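The watering can lives next to the table tennis gear, and that was the first thing I asked about when I sat down with the woman who runs the activity room at Clurkholm. She laughed and said that if I wanted a tidy theory of the place I had come to the wrong person, but that she would happily put the kettle on and talk for as long as I liked. She did, and we did, and I left long after I had meant to.

Clurkholm is a community house of the old-fashioned kind, with a reading group, a choir that is louder than it is large, and a table tennis club that began with two borrowed paddles and now has a waiting list in January. She has looked after the club's things for 6 years. Nobody asked her to, she said. She had simply picked up a paddle from the floor one evening and wiped it down, and after that people began handing them to her.

"It's a funny thing to be in charge of," she told me. "You think it's about the playing, and then you find you spend your evenings thinking about zippers."

Zippers, it has to be said, came up a lot. When she started, the paddles were thrown in a cardboard box under the stairs, and the rubber on them went dusty and then shiny, and people complained that the ball slid right off. She went to Wendico, the little sports shop by the station, and came home with a stack of cases. Some were square and some were paddle-shaped, and over the years she has grown fond of the shaped ones, especially the sort with a mesh pocket. 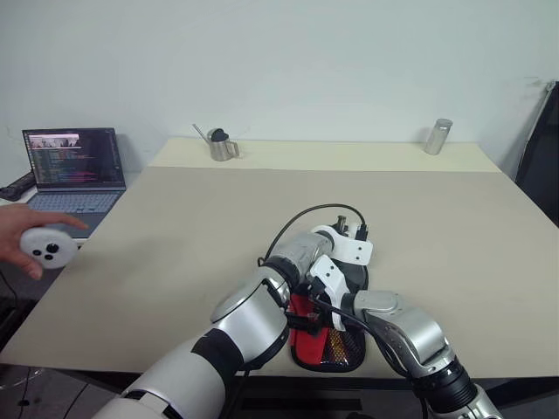 "I like to be able to see in," she said. "A closed case is a mystery. Somebody puts it back on the shelf with nothing in it, and you don't find out until there are four people standing there with three paddles between them."

Her routine has not changed much since the early days. Every case is laid flat on the table, opened, emptied and shaken out over the wastebasket. The rubber gets a damp sponge and then a soft cloth, always from the handle up toward the tip, and the paddle lies out until she has finished her tea. Then it goes back in, and the zipper goes all the way round. She is strict about that last part. A half-closed case, in her view, is worse than no case at all - the paddle slips out on the stairs and lands on its edge, and then you are into glue and tape and a long face from whoever was carrying it.

I asked whether people minded being told. "Oh, they mind," she said cheerfully. "But they do it!"

The club had 200 balls at the last big clear-out, which sounds like plenty until you hear how they disappear. They go behind radiators, into coat pockets, out of the window in summer. She once ordered 1000 of them through Sarik, a supplier another club had recommended, and was so embarrassed when the boxes arrived that she hid half of them in the choir's cupboard. The choir found them in the middle of a rehearsal. She has ordered 400 at a time ever since and considers herself reformed.

We talked for a while about the table itself, the plain pale one where she does her sorting. She prefers a light surface, partly for the cheerfulness of it and partly for the practical reason that a dark case shows up on it at once. The far end, up against the wall, is where the bits of metalware go, the can and the canister, and she doesn't like to see sports things creeping into that part.

"I have a line in my head," she said. "Nobody else can see it, but they learn where it is."

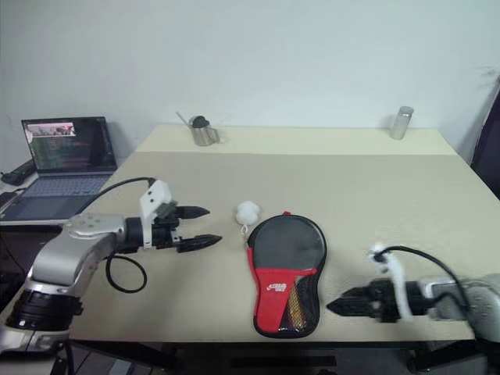
One of the paddle-shaped cases, in red and black, on the sorting table at Clurkholm.

Red is her favorite, as it happens, and she makes no secret of it. The all-black ones get left on chairs and under coats, and she has gone back across the parking lot in the rain more than once to look for one. A red case waves at you, she said. If the budget ever allows, she would have the whole shelf red, with a name tag on every zipper.

Before I went she showed me how to hold a paddle properly, which I had apparently been doing wrong since school, and then made me put it away myself. I got the zipper three-quarters of the way round before she cleared her throat.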